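Talk notes, 23 May 2021. Slot is 25 minutes plus questions. Slides are numbered, but skip 9 if running late.

## Opening (slide 1)

Good morning. My name is Sérgio Serrano and I look after installation and aftercare at Draltinon. We fit indoor display screens in shops, clinics and stations. I'm going to talk about brightness, and mainly about why most indoor screens are set too high.

Ask for hands: who has a screen at their own site? Who has changed the brightness setting after it was fitted?

## What the number means (slides 2 and 3)

Brightness on the data sheet is given in nits. It is the most the panel can do with a full white picture. It tells you very little about how the screen should be run day to day.

The screen at the Kakindale shopping arcade is the one I'll keep coming back to. We measured it at 641 nits on the day we took it over. It faces a corridor with no windows. The people in the kiosk opposite had taped card over their side of the glass to keep the light off the till.

Two things to say here:

- The eye judges a screen against what is around it.
- A white background on a slide or advert makes everything worse, whatever the setting.

Pause. Let them read the chart on slide 3 before going on.

## Walking the site (slide 4)

Before we quote, we go to the site at the hour it is busiest, and again after dark if it stays open. We take readings at the wall where the screen will hang and at the spot where people will stand. The second reading is the one that gets forgotten.

Note the wall colour and the floor finish. A polished floor throws the picture back up, and on a low screen the reflection can be as much of a nuisance as the screen itself. Matt floors are easier. Doorways matter too, as light from the next room will change when somebody opens up in the morning. 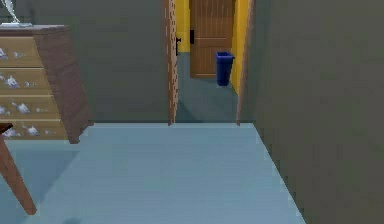 *Slide 5. Simulated room with a pale floor, a wooden dresser and an open doorway.*

Keep slide 5 up while talking about modelling. We do a rough model for larger jobs. It won't replace a visit. It is handy for showing a client where a screen would sit and for settling the mounting height before anyone drills. Hsu, who supply our brackets, will work from a model if the dimensions are right. Check them twice — I once sent them a ceiling height in the wrong units and paid for the bracket.

## Setting it up (slides 6 to 8)

Our order of work on the day:

1. Run the panel on a mid-grey picture until it has warmed up.
2. Set white balance first, then brightness.
3. Turn it down until it looks dull, then bring it up slowly.
4. Stand where the public will stand and read the smallest text on the client's own content.
5. Write the final figure on the label inside the service door.

At Kakindale we finished at less than half the original setting. The arcade manager thought we had broken it. We asked her to leave it for a week, and after that she didn't want it changed back. The card came off the kiosk.

Slide 7 is the timer. The Sastach controller lets you set 4 levels across the day. Use them. If the client only wants two, set two and show them where the others are.

Slide 8, power. Turning down brightness cuts the load and the heat. Don't promise a saving in money unless you have the meter readings from before. We didn't have them at Kakindale, so I can't give a figure. If someone asks, say so.

## Light sensors (slide 9, optional)

A sensor works well near a window and poorly in a deep room. Mount it away from the screen's own light. We had one that was reading the panel below it, and the brightness went up and down all afternoon. Moving it round the corner cured it.

## Aftercare (slide 10)

We go back after roughly 7 weeks. Check for dust on the vents, loose modules and patches that have drifted in colour. Ask the staff what they think of the screen, especially whoever sits facing it. Bring the label figure and compare. Somebody will have turned it up.

## Questions

Likely ones: glare on glass-fronted screens, portrait screens, how long panels last. For the last, point them to the maker's own sheet.

Handouts are on the table by the exit, with the site visit form on the back. Collect the light meter from the front row before leaving.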